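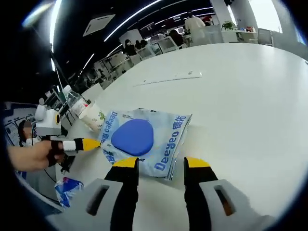 Vititz Brethren

The Vititz Brethren are a small Protestant community which takes its name from the village of Vititz, where its first prayer house was built. The members call themselves simply "the Brethren", and the longer name was given to them by their neighbors. According to the community's own register, closed on Dec 11, 2022, it has 2,734 baptized members. Most of them live in the valley between Vititz and Josley, and a smaller number live in the port town of Plumley.

The Brethren belong to the wider family of Pietist churches. They accept the Bible as the only rule of faith, and they have no written creed of their own. They have no bishops, and ordained ministers are not paid for their service.

Origins

The community began as a reading circle. Several farming families in Vititz were members of the local Lutheran parish, but the parish church was far from the village and the road was often closed in winter. The families met in houses to read the Scriptures and to sing. At first these meetings were not in opposition to the parish. The participants continued to go to the parish church for baptism, marriage and the Lord's Supper.

The separation came slowly. The main point of disagreement was the Supper, which the parish offered four times in a year and which the circle wished to receive every month. When the parish council refused this wish, the families started to hold the Supper by themselves. They were then removed from the parish list, and the Brethren count their history as an independent church from this removal.

The first prayer house stood on the upper side of the village, near the mill. It burned down and was replaced by the present building, which is larger and has a separate room for children. The foundation stones of the old house can still be found in the garden wall.

Beliefs

In most questions the teaching of the Brethren is similar to that of other Pietist groups. They believe in the Trinity, in salvation by grace through faith, and in the return of Christ. They baptize only persons who can speak for themselves, usually at the age of 14 or later. This practice was adopted after the separation, and some of the older families accepted it with difficulty.

A special place is given to the idea of "quiet waiting". The Brethren teach that a believer should not make an important decision, such as a marriage or the sale of land, before a time of silence has passed. The length of this time is not fixed. In Vititz it is usually one week, while in Plumley many members keep only one evening.

The Brethren do not swear oaths. Military service is left to the conscience of each member.

Worship

The main service is held in the morning and has no printed order. It opens with a hymn, followed by silence, a reading and an address. Any baptized member may give the address, but the elders must be told before the service begins. The service closes with a second hymn and the Lord's Prayer, spoken by all.

There is no organ in the prayer houses. The singing is without instruments and in three parts — the fourth part, the bass, is not used in the older tunes, because these were written down from the singing of the women and children. Visitors often find this sound high and unusual.

The Lord's Supper is held monthly. The bread is baked by a different household each time, and it is broken at a long table where the members sit and do not kneel. Before the Supper, any two members who have a quarrel are expected to speak with each other.

Hymnal

The hymn book of the Brethren is known as the Krūmiņa Book, after the printing house that produced its first edition. It contains 214 hymns. The greater part was taken from German and Latvian Lutheran collections, with small changes in the text. The rest were written inside the community, and the authors of these are not named in the book. The Brethren consider it improper to sign a hymn.

The book is arranged by the time of day, with morning hymns at the beginning and hymns for the night and for burial at the end. The second edition added an index of first lines and corrected the spelling, but the numbers of the hymns were not changed.

Calendar

The Brethren keep Christmas, Good Friday, Easter and Pentecost. They do not keep the days of saints. Their own feast, the Day of the Lamp, falls in November and remembers the evening meetings of the first families. Each household brings a lamp to the prayer house, and the lamps are lit one after another from the oldest member to the youngest. Electric lamps are allowed in Plumley but not in Vititz.

Organization

There are three congregations: Vititz, Josley and Plumley. Each one chooses its elders by lot from a list of names proposed by the members. An elder serves until death or until he or she asks to be released. Women have been chosen as elders in Plumley and Josley.

The three congregations meet once a year in Josley for a common assembly. The assembly can give advice, but it cannot force a congregation to follow it. Questions of property are decided by each congregation alone.

See also

Pietism
Believer's baptism
Love feast
Unaccompanied hymn singing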